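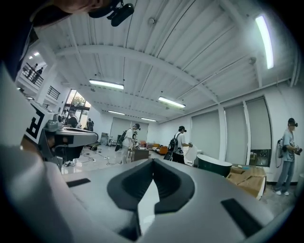
빌고트 빅스트룀은 목요일 새벽마다 플롤트포트 등대의 계단을 뛰어 올라갔다. 걸어 올라가도 되는데 꼭 뛰었다. 철새가 오는 달이었으니까!

"왔어요! 진짜 왔다고요!"

그가 난간에 매달려 소리치자 아래층에서 할머니가 국자를 든 채 고개를 내밀었다.

"몇 마리나?"

"아직 세는 중이에요. 말 걸지 마세요!"

바다 위로 검은 점들이 쏟아지고 있었다. 처음에는 한 줄이더니 금세 세 줄이 되고, 줄과 줄이 엉켜 커다란 천처럼 펄럭였다. 빌고트는 연필을 입에 물었다가 뺐다가 하면서 공책에 작대기를 그었다. 손이 곱아서 작대기가 자꾸 누웠지만 그런 건 아무래도 좋았다. 작년 3월에는 1,000마리를 넘긴 날이 하루도 없었다. 클란드베리 쪽 갈대밭이 마른 뒤로는 다들 새가 길을 바꿨다고 했다. 그런데 지금 저 소리라니, 온 하늘이 삐걱대는 문짝 같았다.

해가 수평선에서 다 떨어져 나왔을 때 그는 공책을 안고 부엌으로 뛰어 내려갔다.

"1,344마리요!"

할머니는 국자를 내려놓고 공책을 받아 첫 장부터 한 줄씩 짚어 보았다. 죽이 냄비 바닥에 눌어붙는 냄새가 났지만 둘 다 일어나지 않았다.

"여기 열다섯은 왜 동그라미를 쳤니?"

"걔네는 등대를 한 바퀴 돌고 갔어요. 제 머리 바로 위로요. 날개 바람이 느껴졌다니까요!"

할머니는 창밖을 한참 보다가 앞치마를 풀었다. 무릎이 아프다며 삼 년째 올라가지 않은 계단이었다.

"외투 가져와라. 네 것도."

빌고트는 벌써 문을 열고 있었다. 멀리서 또 한 줄이 오고 있었고, 그는 할머니의 손을 잡고 이번만큼은 한 칸씩, 아주 천천히 올라갔다.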